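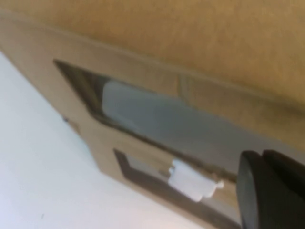

Marcelino Honorato

## 4. Preparación de disoluciones y valoración ácido-base con la bureta Noleo

Esta sección explica cómo poner en servicio la bureta digital Noleo y cómo hacer con ella una primera valoración de ácido clorhídrico con hidróxido de sodio. Se supone que el aparato ya está montado sobre su soporte según la sección 3, y que el frasco Hamwood de vidrio ámbar está limpio y seco.

Los valores se escriben con coma decimal. La pantalla del aparato utiliza punto, por eso conviene tener cuidado al copiar los resultados en el cuaderno.

### 4.1 Material necesario

- Bureta digital Noleo con su tubo de aspiración
- Frasco Hamwood con tapón de rosca
- Matraz aforado y matraces Erlenmeyer
- Pipeta aforada y propipeta
- Hidróxido de sodio en lentejas
- Ftalato ácido de potasio, secado en estufa
- Fenolftaleína en disolución alcohólica
- Agua destilada, hervida y enfriada

> **Precaución.** El hidróxido de sodio es corrosivo y su disolución en agua desprende mucho calor. Utilice gafas y guantes durante toda la operación. Añada siempre el sólido al agua, poco a poco.

### 4.2 Preparar el hidróxido de sodio 0,1 mol/L

1. Pese 4,0 g de hidróxido de sodio en un vaso de precipitados. Trabaje con rapidez: las lentejas absorben humedad y dióxido de carbono del aire.
2. Disuelva el sólido en 200 mL de agua destilada, con agitación suave.
3. Espere hasta que la disolución esté a temperatura ambiente.
4. Pase la disolución al matraz aforado de 1 L. Enjuague el vaso tres veces y junte las aguas de lavado.
5. Complete con agua hasta la marca, tape y homogeneice por inversión.
6. Trasvase al frasco y escriba en la etiqueta el nombre, la concentración aproximada y sus iniciales.

**Nota.** La concentración que resulta de la pesada no es exacta. Hay que determinarla con un patrón primario (apartado 4.4) antes de usar el reactivo para cálculos.

### 4.3 Cebar la bureta

1. Enrosque la bureta en el frasco sin forzar la rosca. Si el diámetro no coincide, utilice el adaptador Prilteo que está en la bolsa pequeña.
2. Coloque un vaso de desecho debajo de la punta y retire el capuchón.
3. Gire el mando de la válvula a la posición **2** (recirculación).
4. Haga seis carreras completas del émbolo, despacio, para sacar las burbujas.
5. Gire la válvula a la posición de salida y dispense hasta que el chorro sea continuo.
6. Pulse **CERO**. La pantalla debe mostrar 0.00 mL.

Si después del cebado se ven todavía burbujas en el cilindro, repita los pasos 3 a 5. Una burbuja pequeña en el tubo de salida basta para falsear la lectura.

> **Precaución.** No deje el hidróxido de sodio dentro del cilindro durante la noche. Al secarse forma carbonato y el émbolo puede quedar bloqueado. Esta avería no está cubierta por la garantía.

### 4.4 Determinar la concentración exacta

1. Pese 0,567 g de ftalato ácido de potasio (masa molar 204,22 g/mol) en un Erlenmeyer.
2. Disuelva en 50 mL de agua y añada dos gotas de fenolftaleína.
3. Valore hasta un color rosa pálido que permanezca 30 segundos.
4. Anote el volumen y calcule:

`c(NaOH) = m / (M × V)`

donde *m* está en gramos, *M* en g/mol y *V* en litros. Con la masa indicada y una disolución de 0,1000 mol/L exactos, el volumen sería 27,76 mL. Repita con otras dos pesadas y tome la media. Si un resultado se aparta mucho de los otros, haga una cuarta valoración.

### 4.5 Valorar la muestra de ácido clorhídrico

1. Mida 25,00 mL de la muestra con la pipeta aforada.
2. Añada dos gotas de fenolftaleína y ponga a cero la bureta.
3. Dispense con agitación constante. Cuando el color rosa tarda en desaparecer, siga gota a gota.
4. Lea el volumen final y no olvide registrar también la temperatura.

La reacción es de uno a uno:

`HCl + NaOH → NaCl + H2O`

Por lo tanto, `c(HCl) = c(NaOH) × V(NaOH) / 25,00`, con los dos volúmenes en mililitros.

### 4.6 Limpieza y contador

Vacíe el cilindro, enjuague con agua destilada en las dos posiciones de la válvula y deje el émbolo abajo. El contador de carreras se consulta con una pulsación larga de **MENÚ**. Al llegar a 3.000 carreras hay que cambiar la junta del émbolo (juego de juntas Mendonça, ver sección 7) y comprobar de nuevo el volumen por pesada de agua.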